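Teaching the arm, week whatever
5/31/26

So I finally got my turn at the Losix rig and I have opinions. If you've been reading since April you know I spent most of the spring on the software side, nagging other people for demonstrations and complaining when they came out jerky. Well, I take back a good chunk of that. Driving this thing is hard!

The job sounds like something you'd give a toddler. There are a few little things on a white tablecloth and a wicker basket, and you put the things in the basket. I drive the arm with a handheld controller, the computer records everything I do plus what the cameras see, and later on a model gets trained to copy me. Bad habits included, which is a scary thought if you've ever seen me park. 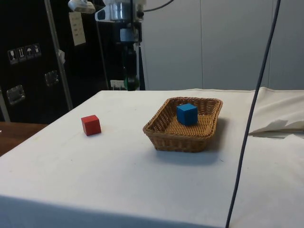
One blue cube in, one red cube still to go.

My first afternoon was a disaster. I kept driving like I was playing a video game, lots of tiny corrections, stop, wiggle, stop again. Every one of those stops goes into the recording, and then the model learns that hovering over a cube and thinking about your life is part of the job. Charmaine Baloyi sat with me for a while and told me to decide where I'm going before I touch the stick, then go there in one move even if it isn't perfect. I hated this advice for an hour and then it clicked (mostly).

The other thing I had wrong was the view. I wanted to look straight at the table the whole time with my own eyes, and that's cheating in a way, because the model only gets the cameras. So now I make myself drive from the screen. The wrist view is super close and kind of bossy, it's mostly fingers, and you lose all sense of where the table ends. From the outside everything looks so roomy - then you switch to the wrist and you're peering around your own knuckles.

I also tried guiding by hand, where you grab the arm and just walk it through the motion. It's lovely for big sweeping moves and I was way faster at it. But my hands and sleeves kept wandering into the camera views, and I don't want a policy that expects to find my elbow there. So it's remote control for the real recordings, and hand guiding for when I want to figure out a path first.

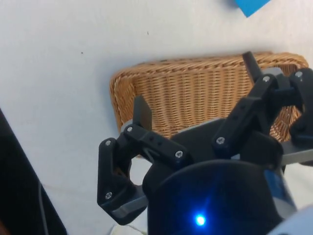 Mandla Visser wrote back after I posted a rant about all this in the group chat: you're being too tidy, leave some of the ugly ones in, because a robot that has only ever seen perfect runs has no idea what to do once it's an inch off.

And okay, fair. I'd been throwing out anything with a fumble in it. Now I keep the ones where I miss, back up and get it on the second try, as long as the recovery is clean. The ones where I panic and mash buttons still go in the trash. There's a lot of gray area between those two and I've been deciding by gut, so if you have an actual rule for it, please share.

My total stands at 68 runs, 65 of them keepers. The three I tossed were all me letting go too early. Releasing is the part I rush every time! You've done the tricky grab, you've made it all the way over, your brain says done, and your thumb goes before the arm has really stopped.
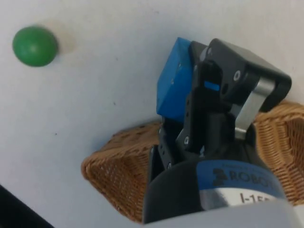
What helped was saying "and down" out loud before I open the fingers. I feel ridiculous doing it, but it puts in a small, even pause, and even is what you want. If I pause for a different length every time, the model has to guess which one I meant.

Next up I want to mix the starting spots more. Looking back through my recordings I clearly have favorite places to set things down, and I'd bet the trained version will be great at those and hopeless six inches over. Charmaine suggested closing my eyes when I set the table. I might also swap drivers halfway through, so it doesn't end up with only my style.

Anyway, my thumb hurts and I have a folder full of files to rename.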